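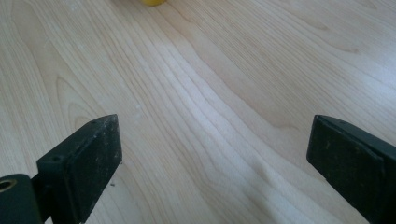

Bon, le conseil municipal a voté la reprise en régie de la cantine et du nettoyage des écoles, et depuis hier soir je reçois des messages de gens très contents et de gens très fâchés, parfois dans la même famille. Je vous réponds ici, à tous, en prenant mon temps (vous me connaissez). J'ai le dossier ouvert sur une table en bois clair, avec les veines qui filent en biais et la lumière qui tape dessus, et je vais essayer d'être aussi claire qu'elle. 1/9

Accueil | Vie locale | Opinions | Archives

D'abord, ce qui a été voté exactement. Le contrat avec Cludance s'arrête en juillet et ne sera pas renouvelé. Les 14 agents qui travaillent aujourd'hui dans nos écoles se verront proposer un poste à la mairie, avec reprise de l'ancienneté. C'est écrit noir sur blanc dans la délibération, allez la lire, elle est affichée dans le hall et elle n'est pas si pénible que ça ! 2/9

Catégorie : Services publics et budget communal
Temps de lecture : 3 min

Je ne suis pas une fanatique de la régie. Quand ma chaudière tombe en panne, j'appelle un chauffagiste, je ne demande pas à la commune d'en embaucher un. Pour les chantiers ponctuels, pour l'élagage des grands platanes, passer par une entreprise me va très bien et je l'ai toujours dit en réunion de quartier. 3/9

Mais la cantine, c'est tous les jours, avec les mêmes enfants et les mêmes dames qui savent qui est allergique à quoi. On a changé trois fois de prestataire en peu d'années (Patton, puis Varkstead, puis Cludance), et chaque fois il a fallu tout réexpliquer, les horaires, les clés, les menus sans porc, le petit qui ne mange que si on lui coupe sa viande. 4/9

Sur l'argent, maintenant, parce que c'est là que ça chauffe. La facture par enfant et par an était de 1396 euros avec le prestataire. L'opposition dit que ça va exploser. C'est possible que ça monte un peu la première année, il faut racheter du matériel, et j'aurais préféré que le maire le dise franchement au lieu de tourner autour du pot pendant une demi-heure. 5/9

Tomomi Ebihara, que beaucoup d'entre vous connaissent par l'association de parents, a posé hier la question que j'avais sur le bout de la langue : qui remplace quand trois personnes ont la grippe le même lundi ? La réponse de l'adjoint était vague. J'y reviendrai, et je l'embêterai autant qu'il faudra. 6/9

À ceux qui m'écrivent que « le public, c'est forcément la pagaille » : allez voir la médiathèque, rue Kawaguchi. Municipale depuis toujours, ouverte le samedi, et on y est accueilli comme chez une tante. 7/9

Et à ceux qui m'écrivent que le privé n'a fait que nous voler : non, pas d'accord non plus. Les agents ont bien travaillé sous les trois enseignes, et certains chefs d'équipe se sont donné un mal de chien avec des moyens ridicules. 8/9

Je demande donc un bilan chiffré au bout d'un an, en réunion publique, avec les vrais coûts et les absences. Si vous êtes d'accord, écrivez-le à la mairie, même deux lignes, ça compte. Et merci pour vos messages, y compris les fâchés, je les lis tous (le soir, avec une tisane). 9/9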